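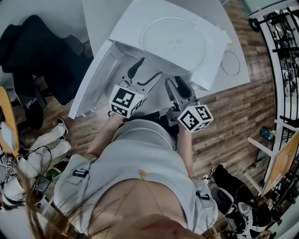 1/ The turntable is out

Glass plate up on top of the microwave, ring thing on the table beside it, door hanging open. I own one appliance with removable parts and I have now removed them. Thread follows, because I have a free morning and opinions.

2/ The ring

It's called a roller ring. I learned this at the age I am now. For years I called it "the wheely bit" and everybody knew what I meant, which is more than can be said for "roller ring". It lives under the plate and collects whatever the plate has declined to deal with.

3/ What it had collected

Rice. One pea, possibly from last October, when I went through a soup phase. Something orange with the texture of a guitar pick. I put the orange thing in the bin and have not thought about it since, apart from now.

4/ The lemon method

Half a lemon in a bowl of water, full power, three minutes, leave the door shut for another five. The steam softens everything and the kitchen smells like a furniture showroom. My microwave is a Rokex, 662 on the sticker, and "full power" on a Rokex is more of an ambition.

5/ The lemon method, continued

Someone always replies "just use vinegar". I have used vinegar. I then ate porridge that tasted of chip shop for most of a week. You may use vinegar in your own home.

6/ Corners

Microwave corners are rounded on the inside so that they're easy to clean, according to people who sell microwaves. Top back left is where beans go. A cloth wrapped round a wooden spoon gets most of it. My fingernail got the rest.

7/ The ceiling

Look up. Go on, bend down and look up. I'm sorry.

8/ On products

I bought a spray called Prulix that promised to lift grease in 90 seconds. I gave it 90 seconds. I gave it a further 19 minutes because I forgot and was reading about canal boats. It lifted some grease. The grease was, I'd say, ready to leave anyway.

9/ Plate

Washing-up liquid, warm water, both sides. The underside of the plate is the side that matters, as it's the one that touches the little wheels, and if it's greasy the plate goes round in a series of sulks. Let it cool first if you've been heating things. Cold water on hot glass is a noise you only want once.

10/ Those bumps in the middle of the plate

They're for lining it up with the spindle. Mine takes four goes. It feels seated, it looks seated, you put a mug on it and off it goes like a shopping trolley.

11/ Outside

White appliance, white table. Whoever chose this was thinking about how it would look and never once about turmeric. (Me. I chose it.)

12/ A question for the group

Does anyone wipe the door seal? The manual mentions it on a page I had previously used to level the fridge. I did wipe it. I would like this recorded.

13/ Someone's asked about covers

Yes, I own one of those domed plastic lids. It's in the cupboard behind the Somomness slow cooker, where it has been kept lovely and clean.

14/ Anyway. Jacket potato for lunch, I reckon, pricked this time. 19 Jul 2023, for anyone keeping track of when I last did this. I will be.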